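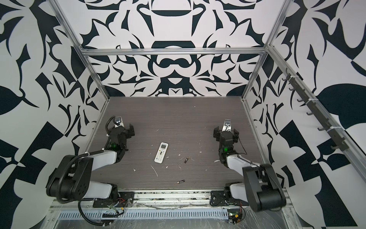
Two arms, one air-conditioner remote, two batteries. Your future colleagues, in part.

Software Engineer, Two-Arm Control and Planning
Skurnham, Nurnirbridge office
Reference 2055

We write the software that decides where a pair of robot arms should go, and then, on better days, gets them there. Our stack is called Tuhiwai. It takes in wrist cameras and joint readings at one end and sends out motion at the other, and in between sit 2776 unit tests and a planner that three people understand. We would like you to be the fourth.

Small household things are our bread and butter: remotes, batteries, little plastic tubs. They are shiny, they roll, and they don't care about your cost function. If you have ever watched a perfectly good plan fall apart over a cylinder, you will feel at home.

What you would be doing

Looking after the two-arm planner, which is good at keeping the arms out of each other's way and poor at being quick about it.
Making grasp detection cope with clear plastic.
Rewriting Skendulside, our log replay tool, so that it opens a long run before the kettle boils.
Sitting beside the cell with a laptop, working out whether the fault is in the code, the calibration or a cable. You will suspect the cable. So does everyone.
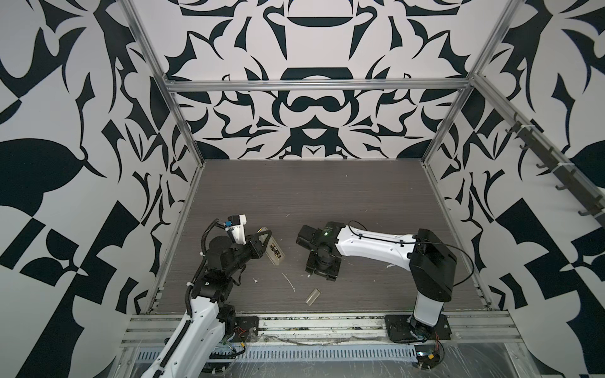 Clear container in the left gripper, right gripper facing it. The perception people have opinions about see-through objects.

What we are after

Solid C++ and readable Python. You should know your way round inverse kinematics and be able to explain a race condition to a tired person. Some time spent with real hardware matters more to us than a long list of papers, though we will read the papers too. A degree is fine. So is the lack of one.

Patience with wallpaper would help. The cell walls are loud, and you will see the pattern when you shut your eyes.

What you get

A permanent post, full or part time, with 57 hours a year set aside for learning something we didn't ask you to learn. Decent chairs. A pension. Coffee that has been described as almost good - by the person who buys it.

How to apply

Send a CV and one page about a bug you are still cross about to Joana Barros, who leads the control team and reads every one. No cover letter, please. Applications close on 11 October 2018. Interviews take half a day and include an hour at the cell with our code, warts and all. We pay for your travel and your lunch.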